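Help Center > Community > End Effectors and Wrist Cameras
Tags: finger pads, hand-held gripper, thin objects

Choosing finger pads for paper and card: smooth silicone or textured?

Posted in January by Lab Operations, Mandura

Our group is comparing two hand-held grippers before placing an order for the spring term: the Zallance with its standard smooth silicone pads, and the Duman with textured pads. Both carry a wide-angle camera above the fingers. The tasks are limited to light office items, chiefly index cards, receipts and folded letters lying flat on a desk.

In the first round we recorded 200 pick attempts with each tool. The Zallance performed well on card but frequently pushed single sheets along the desk without lifting them. The Duman lifted sheets more consistently, although it left creases in thermal paper. Could members with experience of either tool advise whether the difference is attributable to the pads or to the closing force? We would also appreciate guidance on camera placement, as our reviewers have difficulty judging contact in the recordings.

2 answers

Answer 1, posted by kurkholm_support

Both factors may be involved. Please confirm that the firmware is current and that the pads have been cleaned. Silicone loses its hold when dusty. We replace ours every 2000 cycles.

Answer 2 (accepted), posted by Test Bench Group, Kurkholm

We completed a similar comparison last year and recommend separating the variables before drawing a conclusion. Fit the same pads to both tools, set the same closing force, and repeat a smaller series. In our trials, exchanging the pads accounted for most of the change on single sheets. Reducing the force removed the creasing and did not affect the success rate on plain paper. Thermal paper remained difficult and we now report it separately.

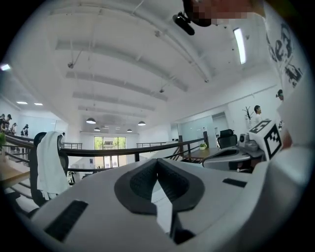 Camera placement deserves as much attention as the pads. A wide lens takes in a great deal of the room, and reviewers will need the fingertips to remain readable within it. With the fingers angled into a V, the narrow gap between them is the area to check: the small white sheet shows through it, partly tucked beneath the fingers, and its one line of print is faint. A reviewer can establish that paper is there, but should not be asked to score contact from such a view alone. We log motor current alongside the video and treat the current reading as the deciding record. Of the attempts our reviewers had marked as uncertain, 61 were settled in this way.

Bright ceiling lights should also be considered when exposure is set. We lock exposure before each series.

Related questions
Closing force settings for the Duman on thin card
Zallance pad replacement intervals
Logging motor current alongside video
Fixed or automatic exposure for wide-angle wrist cameras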